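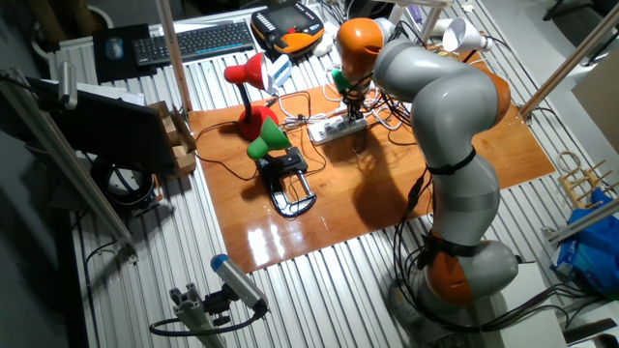 Fig. 4. Two desk lamps and a white power strip.

4. POWER AND LIGHTS AT YOUR TABLE

Applies to all rented tables in the Prirnside indoor market, upstairs and down. Read section 3 first (getting your table, moving in). Food stalls use section 7, different wiring.

What you get: one wall or floor outlet per table. What you bring: strip, lamps, bulbs, tape. Limit is 400 watts per table, everything added together. Chargers and card readers count too.

4.1 Before you plug anything in

1. Find your outlet. Number on the plate matches your table number. If it doesn't, stop and call the desk, ext. 127.
2. Check the little light on the plate. Green = live. No light = the Anico timer hasn't switched your row on yet, see 4.4.
3. Look over your cords. Cracks, tape repairs, bent prongs – leave it at home.
4. Add up your watts. It's on the label of each item, usually underneath or on the plug. Bulbs: use the real number and not the "same as 60 W" number on the box.

NOTE: Only amps on the label? Multiply by 120. Close enough.

CAUTION: No heaters, kettles, irons or hot glue stations on table power. Not for five minutes, not on low. Glue and irons go in the side room.

4.2 Power strip

1. Use a grounded strip with its own switch and breaker. One strip per table.
2. Switch the strip OFF.
3. Run the cord down the back leg of the table. Two strips of cloth tape, top and bottom. Don't staple it.
4. Cord has to cross a walkway? Ask for a rubber cover from the desk. Tape alone is not OK on the walkway.
5. Plug into your outlet. Push it all the way in, some of the older plates are stiff.
6. Plug in lamps and chargers, strip still off.
7. Switch ON.

CAUTION: Never plug a strip into another strip. Or into an extension cord. If your cord won't reach, the desk has longer strips to borrow.

NOTE: Keep the strip out from under fabric, boxes and tablecloth hems. It needs air and you need to get at the switch.

4.3 Lamps

1. LED bulbs only.
2. Heavy base or a clamp. If you can tip it with one finger it will go over when somebody leans on the table.
3. Aim at the goods, below eye level of people walking past. Crouch down on the customer side and check.
4. Warm bulbs for wood, leather, baked things. Cooler for jewelry and prints. Don't mix the two on one table, looks odd.
5. Gooseneck lamps: bend with two hands, one at the base.
6. Keep shades a hand's width from paper and fabric, even with LED.
7. Lamp cords go to the back. Coil the extra loosly and tie it, don't pinch it under the base.

NOTE: Clip-on lamps may not go on the Krawczyk display rails. The rails belong to the building and the finish marks.

4.4 Timer and closing

Rows are switched by the Anico timer in the hallway cabinet. On at 8:30 a.m., off at 6:15 p.m. From April the off time moves to 7:15.

Need power earlier for set-up:

1. Go to the hallway cabinet. Keypad code 1627. Please don't write it on the door again.
2. Press ROW, then your row letter.
3. Press HOLD once. One hour of power. Pressing it twice cancels it, which is what goes wrong most times.
4. Close the cabinet.

At closing:

1. Lamps off, then strip off.
2. Unplug the strip from the outlet. Pull the plug, not the cord.
3. Lamps may stay out overnight. Chargers and battery packs may not.

4.5 If something doesn't work

Nothing comes on. Strip switch? Strip breaker? Outlet light? In that order.

Outlet light is off, neighbors have power. Row breaker is split in halves. Call ext. 127, don't open the gray panel.

Strip trips as soon as it's on. Unplug everything, switch on, add items back one at a time. The one that trips it goes home.

Lamp flickers. Bulb is loose, or it's a dimmer lamp with a non-dimming bulb. Swap teh bulb.

Strip feels hot or smells. Off, unplug, call the desk. Do not plug it back in to test.

Zellach test plugs can be borrowed at the desk. Two lights lit means the outlet is good, anything else gets reported.

Next: section 5, signs and price cards.

Comments (4)

table17
HOLD only gave me 40 minutes this morning. Is it an hour from when you press or from the hour?

market desk
From when you press. Clock in the cabinet was off, fixed now.

beeswax_and_co
Can we please get the rubber covers in a longer size, ours leaves a gap by the pillar.

quiltsupstairs
4.3 step 4 – changed all mine to warm and the blues look green. Going back to cool for quilts, maybe add that.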